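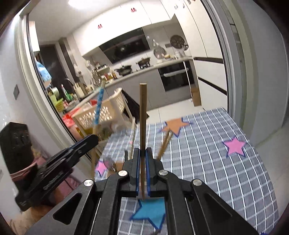
4.2 Wipe It or Wash It? How Households Talk About Table Coverings

I went into this part of the study expecting to write two paragraphs and move on. I had sent the Plostlow questionnaire to 600 addresses, 111 households sent it back, and the tablecloth questions were tucked away near the end, after all the serious stuff about mealtimes and who cooks. Then I opened the free-text answers. People had so much to say about their tablecloths! Several wrote up the margin and onto the back of the page, and one household stapled in an extra sheet (front and back, tiny handwriting) about a gravy stain.

So let me start with the basic split, which I ended up calling "wipe" and "wash." Wipe households keep a covering on the table all the time and clean it where it lies. Wash households take it off, shake it out and put it through the machine. I didn't make these words up. They came straight out of the diaries, where people used them as if everyone already knew what they meant, as in "we're a wipe family, my sister is wash."

What surprised me is how little the split had to do with what the covering was made of. I had coded fabric and coated cloths separately in the first pass, figuring that would explain most of it. It doesn't. Plenty of people wipe down a plain woven cloth for weeks, and a few put coated ones in the washer on cold and told me a bit defensively that it had been fine so far. I dropped the material code after the pilot and I don't miss it.

Pattern is a different story. In the diaries, solid colors go with the word "company" and busy prints go with the word "everyday," and this holds for wipe and wash homes alike. Checks came up over and over as the everyday choice. Figure 2 has a gray-and-white check with stars over it in orange, pink and blue, the sort of print respondents called "cheerful" or "the kids' one," even in homes where the kids had moved out years ago. One woman told me she can't stand her star cloth and has put it on the table every morning since July. I asked her why and she said it was the one on top of the pile.

That answer bothered me for a while, and I think it deserves more credit than I gave it at first. The Rahman model of household goods, which I lean on in section 2, treats every object in daily use as something a person has picked. My respondents don't talk that way. They talk about piles, drawers, what was clean, what somebody's aunt left behind. Choosing happened once, maybe at a store and maybe by somebody else, and after that the cloth just keeps turning up. I'd like to call this drift, though I know the word is already taken in the recycling literature and I'm open to a better one.

A couple of notes on handling the data. Diaries were typed into Ovora, and names and street details were stripped with Privatell before I did any coding. I coded everything twice, 4 weeks apart, and where the two passes disagreed I went with the second. Most of those disagreements were about runners. Is a runner a table covering? I said no the first time and yes the second, and the people who own runners feel strongly that it's yes.

I should also say that I ran into trouble with the word "good." "The good tablecloth" can mean the expensive one, the one without stains, or the one that belonged to a grandmother and has stains all over it. I had a single code for it in the pilot and had to break it apart, and I'm still not happy with where I put the grandmother ones. They sit under "kept" for now, together with cloths that never leave the closet at all, and I come back to them in 4.3.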